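**Stiketti H2 hand-held gripper, recording kit**

The Stiketti H2 is a two-finger gripper carried by an operator and used to record manipulation examples for policy training. No arm is needed during collection. The operator works at an ordinary table with ordinary objects, and the kit logs wrist-view video and finger opening against one clock.

**Contents**

- Gripper body with camera mount
- Fingers and one spare pair of pads
- Cable and strain-relief clip
- Calibration card
- Fluvow recorder license, one seat

**Specifications**

| Item | Value |
|---|---|
| Fingers | 2, parallel motion |
| Maximum opening | 90 mm |
| Part number | 1042 |
| Pad replacement | Two screws per pad |
| Output | Video plus opening log, one folder per episode |

**Recording practice**

Run the calibration card at the start of each session and after any pad change. Keep episodes short: one grasp, one placement, release. Small wrapped items, bottles and printed tablecloths are all suitable. Varied backgrounds are preferred to a bare bench.
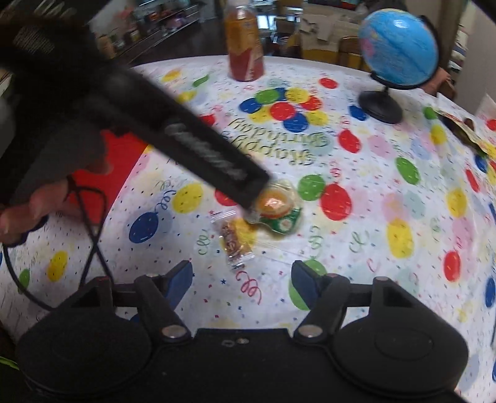

Episodes with a missing opening log are rejected on import. Motion blur alone does not cause rejection; the threshold is set in the Fluvow project file and can be lowered for fast tasks. The reference set collected in Cabanatuan under Khadija Ragab holds 2662 episodes and is supplied on request with its import settings.

**Ordering**

Quote the part number. Spare pads are sold in pairs. For fit questions on older H1 bodies, contact Alfredo Pangilinan at the Stiketti service desk.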